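Teaching two arms to tidy up after dinner

The company Stuvell records household tasks for robots. I talked with one of its operators in the room where the recording is done, between the morning session and the afternoon one.

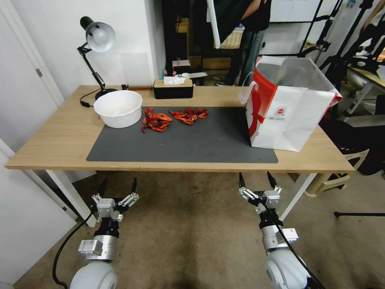 She has been an operator for seven months. Before this she worked in a bakery, and she thinks the bakery was a better preparation than any course. "You learn there to do the same movement again and again and still look at it," she says. "With the remote control it is the same. If I stop looking, the recording becomes bad, and I can feel it already before anyone has checked it."

The task she is doing now has the working name Clidon. The crayfish must go from the desk mat into a bowl or into a bag, according to the instruction given for that recording. She moves two control arms with her own hands, and the robot's arms follow. Each gripper has two fingers, so she had to forget most of what her hand knows about seafood.

"At home I would take a crayfish by the back without thinking," she tells me. "Now I have to choose. If I take it by a claw, it turns. If I take it by the thin legs, it may fall, or the neighbour comes up together with it. So I look for the body, and I wait until I am sure."

The waiting was a subject of discussion in the team. At first the operators were asked to work fast, and then the trained model copied also their hurry. Now a short pause before closing the gripper is allowed, but a long one is not. I asked how long is too long. She laughed and said that the rule is 2 seconds, and that everybody has a different second.

We spoke also about mistakes. I had imagined that a recording with a dropped piece is thrown away. "No, no, we keep many of them," she says. "If I drop it and pick it up again calmly, this is useful. The robot will drop things too, and it should have seen what comes after." What she does delete is a recording where she has hesitated between the left arm and the right one – there the movement shows only her own confusion.

For Clidon the team has collected 1,290 good recordings until now. A session lasts around 10 minutes before she takes a rest, mostly for the eyes and for the shoulders. Her colleague on the earlier task, called Vetero, folded towels for the whole of January and she does not envy him. A towel, she says, never lies the same way twice and gives you nothing to hold.

Which part is the most difficult for her? She answers without thinking: the pile. When pieces lie apart, a beginner can do the task after one day. In a pile the antennae and claws are tangled, and she must decide which one is on top. "From the picture I don't always know it. I pull a little, and I see who moves."

I asked finally if she sometimes watches the trained robot doing the task alone. She does, usually before she goes home. "It has my habit," she says. "I open the gripper a bit too wide before I go down, and it does this also. My trainer has told me many times to correct it."

The afternoon session was at two, and she wanted to eat something first.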